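Skandent wrapped-object grasping: FAQ

Quick answers, updated in August. We get the same mails over and over so please look here first.

What is this project?

A grasping method for stuff in soft, shiny wrapping. Film, foil, printed gift wrap, anything that crinkles. The usual approach fits a shape to the depth data and picks a grip from that. Fine for mugs. Bad for anything where the outside moves when you touch it.

So what do you do differently?

Two passes. First pass finds regions where the wrapping is probably pulled tight against what's inside. Second pass closes slowly, reads finger force, and decides whether it's holding the object or just a fold of film. If it's film, open, shift, try again. Three tries max, then it gives up and logs a failure.

Is the code out?

Yes. Training code, eval code, weights. The Gorance simulator scenes are a seperate download because they're big.

How much data?

3854 grasp attempts on real objects, plus sim. Failures are in there too, labeled. Please don't filter them out and then mail us that the force model doesn't train.

Which objects?

11 object types. Mix of rigid and soft inside, all wrapped. Some lying flat, some standing in an open container with tissue packed along the sides. The standing ones are harder. Less room for the fingers, and the tissue gets picked up by accident.

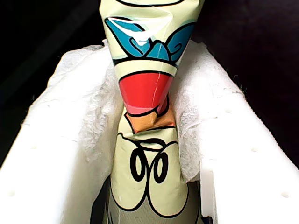 Glare is the other big problem. A bright highlight on film looks like a hole or a spike to most depth cameras. We mask saturated pixels and fill from neighboring frames taken a few millimeters apart. Slow but it works. If your arm can't do the small side-to-side move, turn the mask off completely, half of it is worse than none.

Does printed wrapping confuse the model?

Early version, yes, badly. It learned that a thick dark line meant an edge and went for it. We now swap colors and patterns at random during training. Success on printed wrap went from 61 to 83 percent. Plain wrap is at 88, so there's still a gap. Bold outlines are the worst kind.

Why go for the narrow part?

A narrow part often gives the fingers something to close around. Often, not always. Sometimes it's only gathered film with nothing solid under it, and that is exactly what the second pass is for.

What hardware do I need?

Two-finger gripper with force readout at 100 Hz or better. Wrist depth camera. We used the Ostermann arm but nothing in the code depends on it, there's one driver file to replace. Suction won't work, don't ask, we tried for 9 weeks.

How long does one grasp take?

2000 ms for planning on our desktop machine, then the closing motion on top. Too slow for a packing line. Kamdale has a faster branch with a smaller network, lower success rate, numbers are in thier readme.

Does it tear the wrapping?

Sometimes. Thin tissue tears the most. Lower the force cap in the config before you run on anything you care about. Default is set for film.

Can I add my own objects?

Yes. Record at least 40 attempts per object, change the pose between them, run the label script. It asks you to confirm each one by hand. Boring, do it anyway, auto labels mix up "held film" and "held object" all the time.

My results are much lower than the paper.

Check camera calibration. Then check it again. After that check the force sign, some grippers report it negative and the second pass will happily accept everything.

Transparent wrapping?

Not supported. Working on it, no date.

Where do I report bugs?

Issue tracker, with the log file and the config. No log, no answer.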